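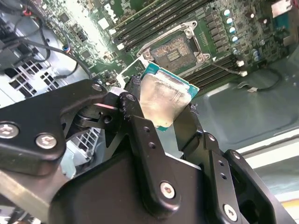 The founder cannot have been in Ondcombe before the war, was the comment written in pencil on my draft when I came back after lunch, because the ropewalk is not in the tax list and a man does not hide a building of that length. I agree with the second half. With the first half I do not agree yet, and I put my reasons down now while I still have the ledger open.

**July, 2:15 p.m.**

What we have for the early life of the founder of the Nundberg rope works:

- the obituary, clipped, no newspaper title, glued into the family Bible
- the short sketch in the county history, which copies the obituary in most sentences
- the company ledger, 116 pages, first page missing
- two letters from the brother in Wokimov
- the deed for the land at Nundberg

The obituary says he "came to Nundberg at the age of 26, having learned the trade at Ondcombe." The county history says the same but changes "learned" into "conducted," and from this one verb we got forty years of people writing that he owned a business at Ondcombe. I also wrote it, in the spring draft. I have crossed it out.

So the pencil comment is right about the ownership. But a person who learns a trade does not appear in a tax list. He was probably living in the house of his master and owned a coat and a chest. The absence proves only that he had no land there.

**The ledger**

Read again pages 1 to 40 (our numbering, not the original one, see the note inside the cover). The handwriting changes on page 12. Before this page the entries are in a narrow hand with long s, after it in the round hand that we know from the deed. I believe the narrow hand is the master and the book was taken along, or given, when the shop closed. It is a normal thing to continue a book which has still empty paper.

If this is correct, then the first pages are Ondcombe accounts and not Nundberg accounts. What supports it:

- hemp is received "by the upper landing." Nundberg has one landing only. Ondcombe had two, until the flood.
- a customer entered as Ansah & Co. appears four times in the narrow hand and never in the round hand. Ansah & Co. was a chandler's store. I do not know where it stood. To be looked up in the business directory.
- tar is cheaper in the narrow hand by almost half. Can be the war and not the place, so I do not count it for much.

Against it: on page 9 there is one payment for "hauling to Nundberg." But you would write this also if you were sitting in Ondcombe and sending something to Nundberg, even more so. I leave it on the neutral side.

**The quantity problem**

The county history claims that the works made "2,000 fathoms a week" before the fire. From the ledger I can reach this figure in one month only, and only when I add the small cordage and the bed cord together with the real rope. A better wording for our text: up to 2,000 fathoms in the best weeks, all sizes. The seven men in the wage column could not have made more by hand, and the steam engine comes later. The invoice for the engine is pasted at the back, upside down.

**The brother's letters**

Second letter from Wokimov, transcribed again this morning with the lamp from the side. The word I had read as "partner" is "pastor." This is embarrassing, because a whole paragraph stands on it. The sentence is now: "I am glad that you have the pastor with you in this matter, and hope the bank will be softer." It still shows that money was borrowed, but there was no partner, at least not in this letter. Paragraph removed. The mention in the picture captions must go out also, I think it is in two of them.

In the same letter he asks if "the old man has let you go with the book." I did not pay attention to this before. It fits very well with the two hands in the ledger, perhaps too well, so I would like that somebody else reads the word "book" without knowing what I wish it to be. It could be "boat." The last letter has a strange loop.

**4:40 p.m.**

Compared the loop with the "k" in "bank" in the line above. Similar, not the same. The "t" in this letter is always crossed, and here is no crossing. I say book, with a question mark in the transcription.

Text for the sketch, version of today:

> He learned rope making at Ondcombe, in a shop whose owner has not been identified, and moved to Nundberg at the age of 26. The earliest pages of the company ledger are in another hand and may come from the Ondcombe shop.

No more than this until the directory is checked.

Still to do:

- directory for Ansah & Co., also under Ship Stores and under Grocers
- church register at Ondcombe, burials after the flood, for a rope maker
- ask for a better scan of the deed, the witness names are lost in the fold
- change "conducted" everywhere, also in the index
- the pencil comment: please put initials next time, then I know at which desk to argue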